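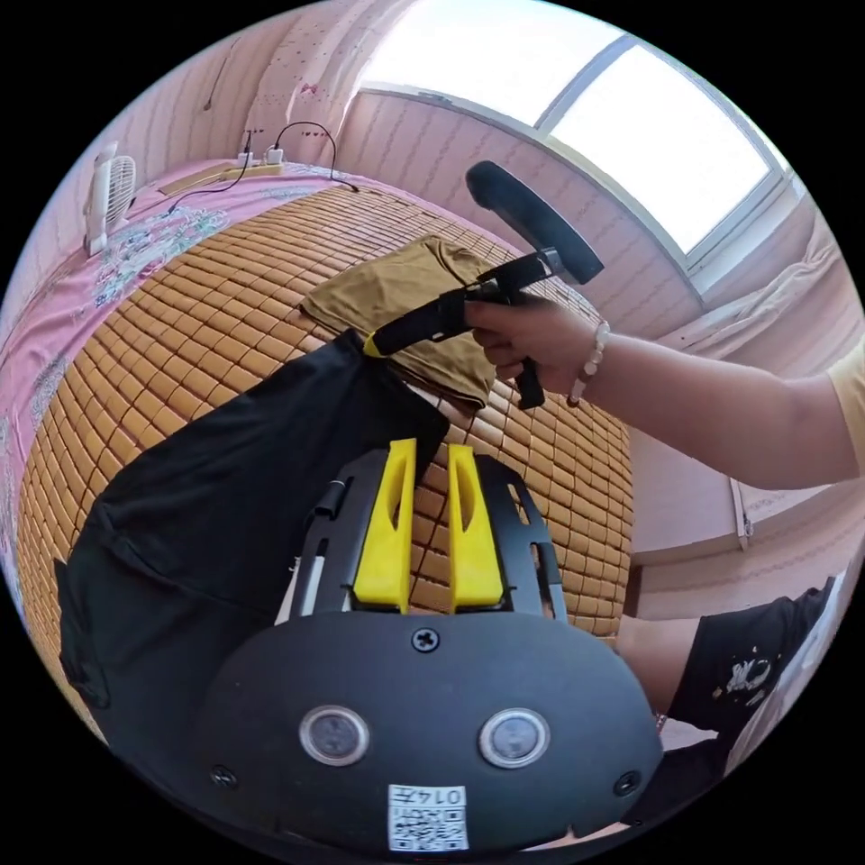 Black garment, with the olive-brown cloth folded behind it.

Search this list Search Clear

Re: Dark clothes and the fabric tubs
September 21, 2022
2 min read

Hi all,

Replying to Jhonatan's message, which I've left in below.

Jhonatan Lozano wrote:
> Can we agree on how the dark things get folded? I opened the Gombridge
> tubs and half the blacks had been rolled and the rest were flat. The
> rolled ones take up less room but they come out creased and you can't
> tell a jumper from a pair of trackies without pulling it all apart.
> Also, are we still using hot glue for the tub labels? A few have
> dropped off in the storeroom.

On the folding, flat please. I know the rolling came from the Cekuvano move, when everything had to go in the boot of a car, but we have the shelves now. Lay the garment face down, bring the sides in, then fold up from the bottom to a rectangle that fits the tub. It doesn't have to be sharp. The olive-brown cloth in the top photo is a bit rumpled at the edges and that is fine for our purposes.

Black things are slower. You lose the seams against each other, so work near the window and find the hem with your fingers before you start. If something is too soft to hold a fold, put it at the top of the tub so it isn't squashed.

Please keep loose cloth lengths out of the clothing tubs. They go on the Sfeir shelf, folded to the same width.
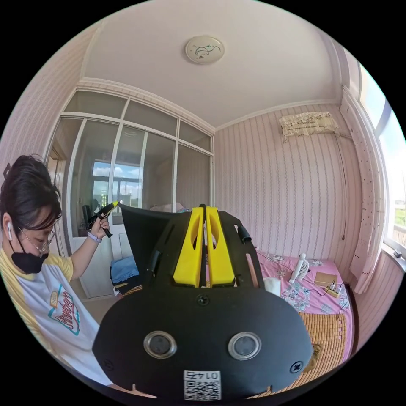 (Photo: J. Lozano)

On the labels, yes, we still use hot glue, but only on the card ones. It doesn't hold for long on the smooth lids of the Stoster tubs, particularly once the storeroom warms up in November. For those, tie the label through the handle. Where you do glue, a dab at each corner is plenty. Keep the glue gun well away from the clothes while it's plugged in – the synthetics mark very easily and we have lost a good jacket that way.

The new tubs are 40 litres and should take up to 8 jumpers if they are folded flat. Please don't press the lid down to get another one in. The order came to $345 including delivery and has been paid, so there's nothing to chase up there.

I still need two people to go through the winter box from Gombridge. It has a lot of grey and navy mixed in with the black, and the colours need separating before anything is labelled. Reply to me off list if you can do it. Bring your own scissors, as the pair in the drawer won't cut card any more.

I'll update the storage sheet once the shelves are settled. Jhonatan, could you send me the list of labels that fell off so I can write fresh ones?

Thanks,
Marg

Comments

kezza_b
Flat suits me. Does this go for scarves as well, or do they stay in the net bag?

Marg
Net bag for scarves, same as before.

Tomasz
I used string on the Stoster lids last summer and it's all still on. Garden twine is fine.

Jhonatan Lozano
Will send the label list tonight. I can do the winter box too, so you only need one more.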